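I sew by hand, and I want to defend this slow way of working. In our sewing circle in Cetov I hear more and more that hand quilting is finished, and that a person who still does it is only stubborn. I do not agree with this opinion.

## What the machine gives

I own a machine and I like it. For long seams it is the right tool. A friend finished her bed quilt in 4 evenings with it, and my last one needed 12 weeks. I understand well why a young mother chooses the machine, and I would never tell her that her quilt is worth less.

What I do not accept is our new show rule. At the Rullico fair, hand and machine quilts are now judged together, and the judges have two minutes for each piece. In such a short time the eye goes to dense patterns and bright thread. Small hand stitches ask for a closer look. Last June only four hand quilts were entered, and I think next time there will be fewer.
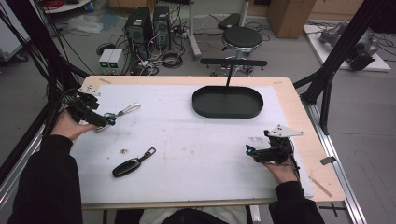

## What I would ask for

I would ask for a separate class, even if it is small. The show in Jondach has kept one, and people still travel there with their hand work. A ribbon costs almost nothing.

I would also ask our teachers to show the rocking stitch to every beginner, one lesson only. Many will try it and go back to the machine, and this is fine with me. But how can a person choose something she has never had in her fingers? I learned it at twenty-six, very badly, and my first stitches were as long as rice grains. I still sleep under that quilt.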